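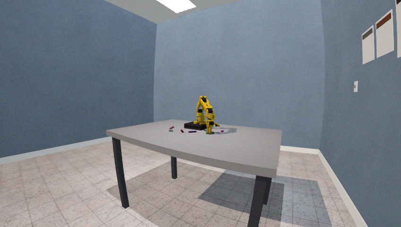
Manju Joshi wrote in to ask why her arm keeps punching the table on the way down to a pick, and whether she should be scared to load the same program onto the real one. Yes, please be a little scared! Hers is one of many messages I've had since the 1.4 update of Olance, so I finally sat down on Sunday and put everything I know in one place.

What is the table strike fault?

The arm lines up over an object, drops straight down, and doesn't stop where it should. The fingertips end up below the surface of the tabletop. In the Desby simulator you may see a twitch, or the whole gripper may shiver and fling the nearest object across the room (I have lost many small things this way). On real hardware you get a bang and possibly a bent finger.

How often does it happen?

I ran the stock tabletop pick job 229 times with the new version and got 47 strikes. With the old version I got none over the same number of runs, same arm, same random seeds. Your numbers will depend on what you're picking up. Flat stuff is the worst by far. If you only ever grab tall things like cups, you could run all day and never see it.

So what's going wrong?

The short version: Olance thinks the gripper is shorter than it is. If you use the Closex fingers, the update swapped the tool file for one that measures to the finger pads, and the old one measured to the very tips. The difference is 4 mm. That sounds like nothing until you're hovering over an object that's lying flat on a table, and then it's everything. The planner happily picks a height that would be fine for the pads and puts the tips in the tabletop.

Shouldn't the collision check catch that?

You'd think so! I did, and I spent most of an evening being mad at it. The catch is that the stock job switches off checking between the fingers and the table for the last bit of the descent. It has to, or it would refuse every low pick. With the right tool length that's fine -- with the wrong one there's nothing left to stop it.

How do I know if my copy is affected?

Open the tool settings and look at the fingertip offset. If it says "pads" you have the bad file. If it says "tips" you're good. Another giveaway is the force log: a normal pick has one small bump when the fingers close, and a strike has a big spike before the close command was even sent. Don't trust your eyes on this one. From most camera angles a gripper just above the table and a gripper just touching it look the same, and I stared at the viewer for ages before I thought to plot the forces.

How do I fix it?

Set the offset back to "tips", save, and restart Olance completely. Reloading the job isn't enough, it keeps the old tool in memory (ask me how many times I fell for that). Then run a batch in Desby before you go anywhere near the real arm. I do 2,000 picks overnight with the lowest, flattest objects I have, and I want zero spikes in the log before I move on.

Can I just raise the table height a little instead?

People do this and I get why, it's one number and the strikes go away. I don't like it. You've now got two wrong values canceling out, and the day someone fixes the tool file your arm will start closing on thin air above everything. Change the thing that's broken.

I already hit my real table. Now what?

Hit the stop, cut power, and keep your hands out until the arm is locked or resting on something. Don't jog it up while the fingers are still pressed in, or it can jump. Once it's free, check that the fingers still meet evenly when they close, and redo your zero position even if it looks fine. Mine looked fine. It was off enough to miss almost every pick at the far side of the table.

Does this affect the Stojanović gripper?

Not that I've seen. Its tool file didn't change in the update. I've only had it on loan for a short while, though, so check your force log anyway and tell me if you find a spike.

Is there an official patch?

A corrected tool file is supposed to come in March. Until then it's the manual fix above, and remember that reinstalling puts the bad file right back.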